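Friday, September 8, 2023

Stama put its half-year numbers out after the close, and I read them at the kitchen table with the radio off.

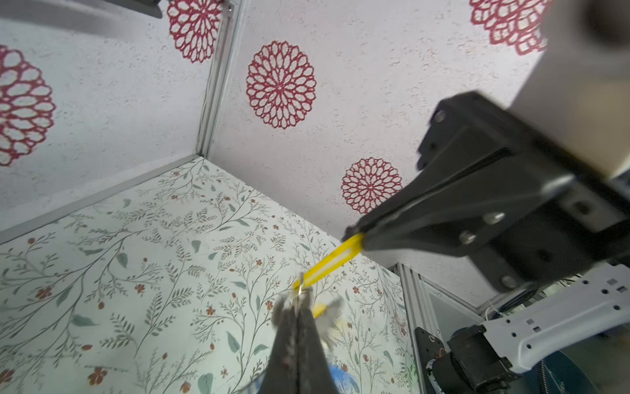
Chie Tanabe wrote to me before I had finished page two, saying the profit was down 12 percent and did I still want to hold all 450 shares. I wrote back that I did for now. She thinks the loan book is the problem. Her view is that they wrote too much business through the Oda branches last year and are now paying for it in bad debts.

I went through the notes to check. Sales were up 10 percent, so people are still coming in. The trouble is costs. Rent went up, wages went up, and there is a one-time charge for closing the Vurkham office that I had forgotten was coming. Bad debts rose too, but less than Chie made out. I told her so and she said to look again at the note on late payments. I looked again. She has a point about the loans over 90 days.

The dividend stays the same. It goes out in October, and I will leave it in the account this time instead of buying more.

Also sold 300 Trarkico in the morning, before any of this. Small loss. I had been meaning to do it since spring and kept putting it off – the price never got back to what I paid. The broker's fee was higher than I remembered, and I need to find the old statement and compare.

Lunch was soup. Rang the bank about the savings rate and was on hold long enough to wash up. They will match the new rate if I fill in a form, which they are mailing.

Moved the Stama papers to the blue folder. Still have to write down the Trarkico sale for the tax sheet.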